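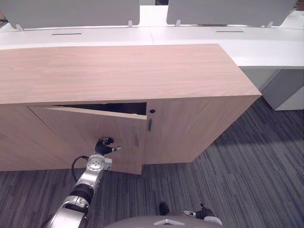
Low cupboard, two doors, lock on the right-hand one

Do we need the cupboard? Notes for the Wimley office managers' meeting, Fri 30 August

Start without the welcome. They've had two already by this point.

I was asked to speak on "getting the best from your storage", and I said I would if I could begin by asking whether most of it should be there at all. I have my doubts. Every office I've worked in has had a row of low cupboards in pale wood, and every one of them was bought to solve a paper problem that was still there when the cupboards wore out.

Tell the Clegg story. When we moved out of the Clegg building we had 82 cupboards on the asset list. Two of us opened every one. In 37 of them there was nothing anyone would claim: old phone books, a kettle lead, price lists from a supplier that had closed. The move quote was by the item, so we had been about to pay to shift all of that across town and put it on new carpet. Pause there and let them think of their own.

Then the sales pitch. Ramwood's rep told us a low cupboard "doubles as a work surface". I've heard this from three firms now. What it does is collect post. Put a flat top at hip height beside a walkway and by the end of the week there'll be a pile on it, and then you can't tell the pile from the filing. I'd believe the work surface claim if I ever saw someone working at one.

Doors next. I'm less sure about this part, so say so. The case for doors is that the room looks tidy. The case against is that the room looks tidy, and so no one looks inside until November when the auditors come. Open shelves are ugly and I think people keep them better. I can't prove it. We tried it on one floor only and the people on that floor were already neat.

Practical point for anyone keeping their doors: hinged ones need floor. Open both and walk past. If you have to turn sideways, the cupboard is in the wrong place, whatever the plan drawing says. Plans nearly always show them shut.

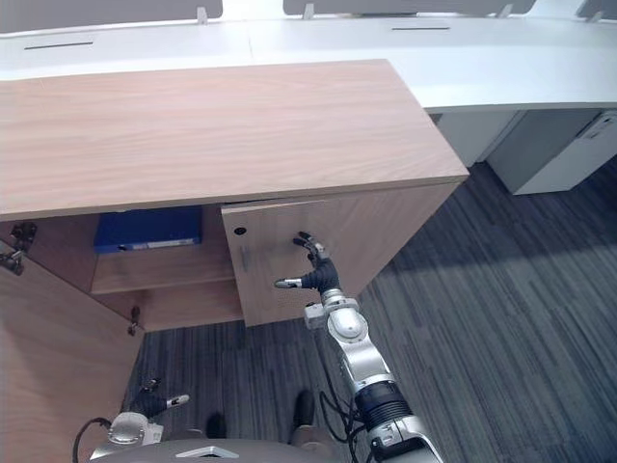 Should cupboards be kept locked if they only hold ordinary paperwork?
Leave them unlocked unless the papers have names, pay or health details in them. A lock on a cupboard of old manuals just means someone has to hunt for a key.

On keys, while we're there. Our key tin at Clegg had 161 keys in it and the labels had mostly come off. Lots of them turned in the wrong lock too, which should worry you more than the missing ones. If you're holding anything private behind a cheap cupboard lock and feeling safe, please stop feeling safe.

Now binders. (Slow down here, this is where people write things down.)

A binder stored upright with its spine out can be read from standing. Lay it flat on a shelf and you're crouching to read the label, if the label faces you, and then something goes on top of it. I know why people do it. The shelf is too low for the binder to stand, or there are only one or two and they keep falling over. Both can be put right. Move the shelf up a peg, or get a bookend. The Hiltska sorting system we were sold came with coloured dividers, an index sheet and a training morning, and as far as I could see it did what a bookend does.

Ask for a show of hands: who knows what's in the cupboard nearest their own desk? Don't comment on the result.

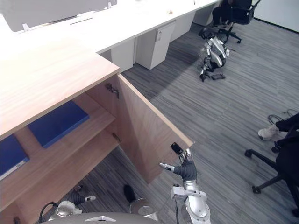 The test I'd use before buying anything is a dull one. Open each cupboard, both doors, all the way. Read out what's on each shelf to someone who works nearby. If neither of you can say who'd miss it, write the date on a sticky note, put it on the item and come back in six months. We were told to expect complaints. We had two, and one was about the sticky notes.

Costs, if asked. We'd put aside 500 pounds for extra shelving after the move and haven't spent it. I don't claim that as a saving yet – we may still be in the honeymoon, and paper creeps back. Ask me again after year end.

If time is short, skip the bit about castors. They mark the carpet and I'm against them.

Handouts are by the door. One side only, please don't file it.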